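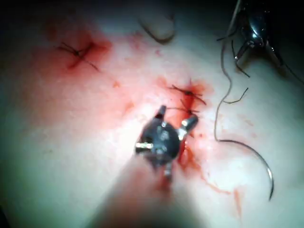
Attachment 1: knot and instrument tip, close view

Ticket: Exhibit numbers shift after export
Product: Larkonex Review, desktop client
Customer: Gallagher, litigation support desk
Status: Resolved, follow-up open
Opened: 2022-01-23

Reported problem
Customer is preparing a production set for an expert witness in a medical negligence matter. The set has 1,186 documents. In the review window the exhibit stamps are correct. After export to PDF, every stamp past a certain point is one number too high, and the index no longer matches the pages. The expert's report cites exhibits by number, so the set can't be served in this state.

Customer has already tried:
Restarting the client
Exporting again to a different folder
Exporting a single exhibit by itself (stamp was correct)

Support, first reply
Please send the export log and the stamp template. Also let us know if the set was built in Larkonex or brought in from another system. Don't restamp anything in the meantime. Restamping writes over the old numbers and we'd lose the comparison.

Customer reply
Log and template attached. Most of the set was built in Larkonex. One folder of deposition exhibits came from the court reporting agency through Teltel transfer. Export limit is set to 3,000 pages per file. We left that at the default.

Support
Log reviewed. The shift begins at exhibit 70. The one before it is a deposition transcript from the Teltel folder, and it has a separate cover sheet stored as a child document. The review window hides child documents, so it doesn't give the cover sheet a number. The export job does. Everything after it moves up by one.

Page limit is not related. We ran the job with a higher limit and got the same result.

Steps to fix
1. Open the set and turn on Show Child Documents.
2. Select the cover sheet and choose Merge With Parent.
3. Rebuild the index. Leave Restamp unchecked.
4. Export to a new, empty folder.
5. Compare the last stamp in the PDF with the last line of the index.

Customer reply
Merge With Parent is grayed out.

Support
The folder is probably still locked from the transfer. Right-click it, choose Release, then close and reopen the set. You need the Ernov admin role to do this. A reviewer login won't show the option.

Customer reply
Released with the admin login and the merge went through. Exported again. Stamps and index match to the last exhibit. Can this be caught before export next time?

Support
Not in version 2. A warning for unnumbered child documents has been requested and is planned for March. Until then, turn on Show Child Documents before stamping any set with outside transcripts in it.

Export issue closed. Ticket stays linked to the feature request.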